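Moving the breakfast planner off fixed waypoints

I spent most of May replacing the motion code for our breakfast table task. The old version was a list of waypoints I had recorded by hand. It worked as long as every object stayed where I had put it during recording. Move the bowl by the width of a finger and the arm would set things down on the rim.

The new version has three parts. A detector finds the objects and gives each one a label and a pose. A small scene server, which we call Huten, keeps the latest pose for each object and drops anything it hasn't seen for 14 frames. The planner asks Huten for the scene, builds collision shapes from it, and looks for a path.

The planner was the easy part. Most of my time went into the detector, and most of that went into two objects: the clear tumbler and the gold cup. Depth readings pass straight through the glass, so the tumbler would show up as a hole with the background in it. The gold cup has facets, and each one returned a different distance.

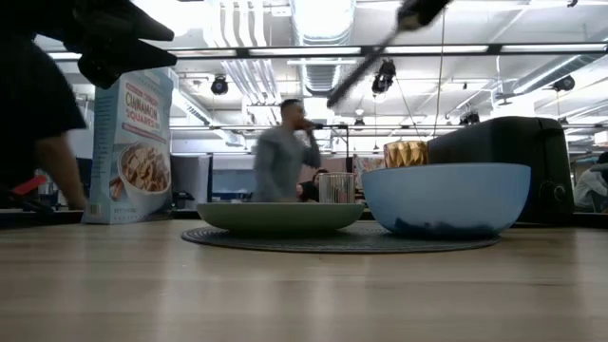
The test table, with the tumbler behind the green bowl and the gold cup behind the blue one.

Zihan Xu suggested I stop using depth for those two. We now fit a plain cylinder to the color outline and take the height from the object file. The fit is not precise, but the planner only needs to know where not to go. I pad the cylinder a little and leave it at that.

The cereal box had a different problem. It is tall, and its shape hides whatever stands behind it. Huten used to delete hidden objects, and the planner would then happily route the arm through them. Now an object that drops out behind a known shape is kept and marked as stale. The planner treats stale objects as solid.

I ran 200 trials on the old code and 200 on the new. The old code finished 70 and the new one finished 153. Most of the remaining failures are planning timeouts when the toaster and the large blue bowl are close together. I have a branch that tries a second approach angle before giving up, and I'll merge it once the logging is cleaned up.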